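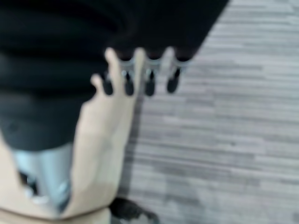 Call for participants: the Drivau home seating trial. Photo: Drivau

Does your sofa do anything for your back? We doubt it, and we would like your help in finding out

Most of us have stood in a furniture shop and been told that a cushion is "supportive". Supportive of what is rarely made clear. The label says the filling adapts to your body, the leaflet says you will notice the difference within days, and the price has gone up to match. You sit on it for as long as you can stand being watched, decide it seems all right, and pay.

Drivau is a small independent testing group in Stostthorpe. We are looking for 112 households to take part in a home trial of back and seat cushions, starting in March. We want to know whether people who use a so-called posture cushion in the evening feel any better than people who use an ordinary one. We do not sell furniture and we take no money from anyone who does. The cushions in this trial were bought at full price from shops, with receipts.

Why we are doing this

Makers' claims about comfort tend to rest on very thin work. We asked for the evidence behind the cushions we bought. Some firms sent nothing. Others sent a brochure we already had. One sent a survey in which customers were asked how much their comfort had improved, with no box to tick if it hadn't.

We have been caught out ourselves. Our last trial, run in Atberg, asked people to score their sofas after a single evening, and the scores were lovely. When we went back a few weeks later, many of them had slumped, and several people had trouble remembering why they had liked the thing in the first place. New cushions get good marks for being new. This time we are asking for a longer stretch and duller questions.

You may well find that your cushion makes a difference. If enough of you do, we will say so in print.

What taking part involves

The trial lasts 70 days. At the start you will be sent one cushion, with the label removed and a plain cover sewn on. You won't know which type you have, and neither will the person who rings you. Please don't unpick the cover to look. We will check the stitching when it comes back.

You use the cushion in your usual seat, in whatever way you usually sit. If you normally lie sideways with your feet on the arm, carry on. We are not interested in how people sit when they are trying to sit well.

Every week you fill in a short form on paper or online. It covers how long you sat, whether anything ached, how you slept, and whether you moved the cushion out of the way. The last question matters more than it sounds. A good many cushions spend their lives on the floor.

At the end you write up to 250 words about the cushion in your own language. Spelling does not count.

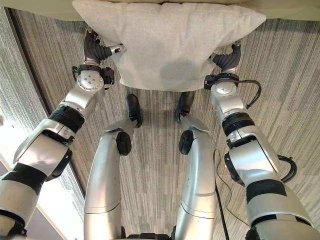

Who we are looking for

You can apply if you:
are 18 or over
live within easy reach of Stostthorpe or Atberg
have a sofa or armchair you use on most evenings
expect to keep the same one until the trial is over
can take a short phone call once a fortnight

We would particularly like to hear from people who think this sort of thing is nonsense. Trials of home comfort goods attract keen people with new sofas, and keen people give high scores. Old sofas, sagging sofas and sofas the dog has had a go at are all welcome.

Please do not apply if you are being treated for a back or neck injury, if you have had an operation in the past year, or if anyone in your home works for a furniture maker or shop. A cushion is not a treatment, whatever the packet says. If your back hurts, see your doctor.

One person per household fills in the forms. Other people may sit on the cushion, but we would like you to note it down when they do.

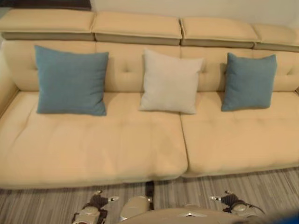

Sofa with throw pillows and adjustable headrests

What you get

We pay £70 per household, by bank transfer, once the final form and the cushion have come back. There is no prize draw. We have seen what prize draws do to survey answers.

If you drop out part of the way through, tell us why. We pay a share for the weeks you completed, and your reasons go into the results with everyone else's. Leaving out the people who gave up is an old trick for making a product look good.

You don't keep the cushion. We know this puts some people off, but a free cushion is a gift, and people are polite about gifts.

Your details

We store your name, address and bank details apart from your answers and delete them 3 months after payment. We will not pass them to anyone. The results will be printed in full in our newsletter, Pinto, including any that prove us wrong, and every household will be sent a copy.

How to apply

Write to Drivau at our Stostthorpe office, or use the form on our website. Tell us what you sit on, how old it is as far as you know, how many evenings a week you use it, and whether you have bought a posture cushion before. If you have, say what became of it.

Applications close on 30 November 2019. Places are drawn by lot, so there is nothing to gain by applying early. We will write to everyone who applies – including those who don't get a place – before the cushions go out.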